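### 3.2 Ordnung als Messgröße?

Die Ratgeberliteratur behandelt die Klappbox als Lösung. Ob sie eine ist, lassen unsere 1184 Einräumvorgänge offen. Leer und geöffnet beansprucht eine Box mit Scharnierdeckel viel Tischfläche (Abb. 4a) —
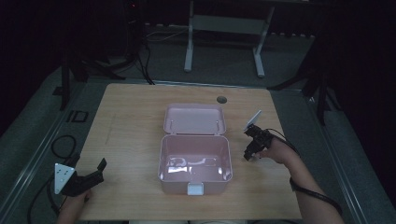
ein Umstand, den das Ulley-Schema schlicht übergeht. Auch die Kategorie »fertig eingeräumt« überzeugt uns nicht: Sie erfasst kein Fläschchen, das auf dem Tisch steht (Abb. 4b).
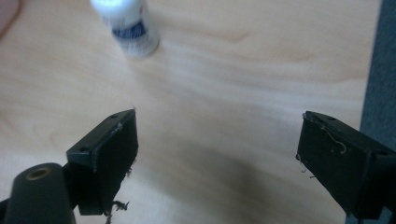
Bei 20 Vorgängen wichen die Urteile der Kodierenden deshalb voneinander ab.

**Abb. 4:** (a) Offene rosa Box; (b) weißes Fläschchen mit blauem Band.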